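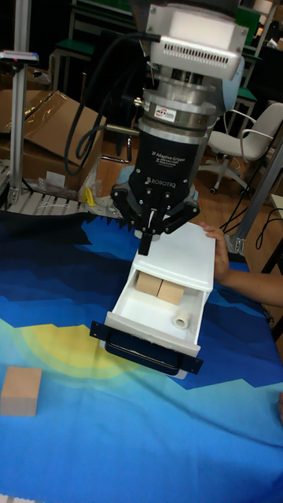
Page last changed: 8th October

About Gorkstead Drawers

Gorkstead makes and repairs small drawer units for desks, sewing tables, classrooms and workbenches. We started in Geltov with one rented room and a box of handles left over from a shop refit. We now have a workshop at the back of the old Hauser building and a counter at the front, where you can bring in a unit that sticks or has lost its handle.

Most of what we sell is small. A single-drawer box goes on top of a table, holds the things that would otherwise roll around on it, and can be carried to another room with one hand. We sell them in white plastic and in birch. The plastic ones wipe clean and are what most schools order. The birch ones cost more and take a little longer.

Who we are

Magdalini Pappas runs the workshop and decides what we make. Ferdinand Danzer fits handles and runners. Ivana Paredes answers the phone, looks after the school orders and teaches the tidying class. Urs Zwahlen does repairs on Tuesdays and Fridays, and at other times if you call ahead.

Handles

Customers ask about handles more than anything else. We stock 47 kinds. A curved pull on a plate gives you something to hook your fingers behind, so it suits a drawer that is opened all day. A small round knob takes up less of the front and is easier to replace, with one screw through the middle. If you can't decide, Ferdinand will let you try both at the counter. Old screw holes can be filled if the new plate doesn't cover them.

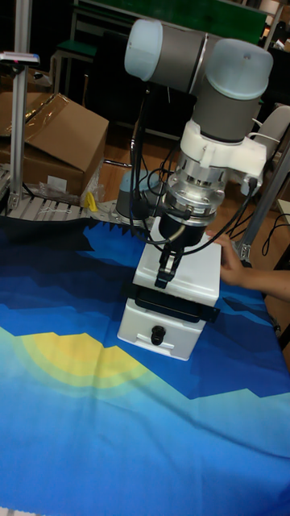 A light unit will slide when the drawer is pulled, especially on a tablecloth. Put one hand on the top corner and pull with the other. For units that stay in one spot we sell rubber feet, four to a pack, which stick on underneath.

The tidying class

Ivana's class started in May and meets in the front room. It covers sorting a table top into what gets used every day and what can go in a drawer. We practice with wooden cubes, rolls of tape and other odds and ends, and people are welcome to bring their own. Children can come with an adult. Last season 494 people took the class, counting those who came twice only once.

Repairs

We repair any make. Please empty the drawer before you bring it in, and bring the broken piece if you still have it. Small jobs are usually done while you wait. Units made by Skivstead before they changed their runners need a part that we order in, so allow two weeks for those.

Buying from us

The counter is open Tuesday through Saturday. Schools can order by phone and pay by invoice. We keep 900 plain white units in stock, and orders for those go out the next working day. Birch units are made to order. Returns are accepted for 30 days if the handle hasn't been changed.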